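Clildale

Clildale is a half-legendary island said to lie somewhere in the cold seas beyond the last charted harbors. It belongs to the big, rather lovable family of phantom islands – places that mapmakers drew for generations because an earlier mapmaker had drawn them first. Older charts make it as large as a small kingdom, while later ones shrink it to a speck, and by the end it had slipped off the page altogether.

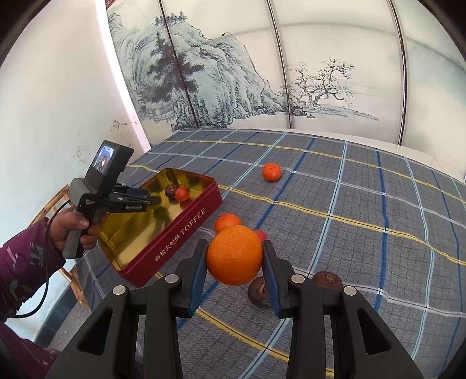 Where does the name come from?

The usual explanation joins an old word for a cliff with "dale," a valley, although a few writers prefer to see a sailor's misspelling of some real place farther south.

Stories about the island are cheerful on the whole. It is supposed to have 8 springs that never freeze, a harbor with 4 gates, and a people who sleep through November and wake up hungry. One much-loved version gives the town exactly 1,585 chimneys and says the smoke could be smelled a day before land came into sight.

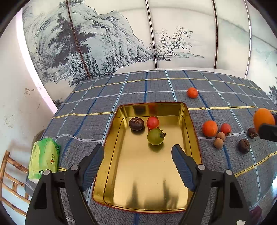

Fruit and tomatoes in a gold metal tin.

The name has had a long second life, too. The Van Beek map collection keeps over 3,000 sheets showing islands that were never there, Clildale among them, and readers of old sea tales may also know it as Zevent, the name it carries in the southern versions.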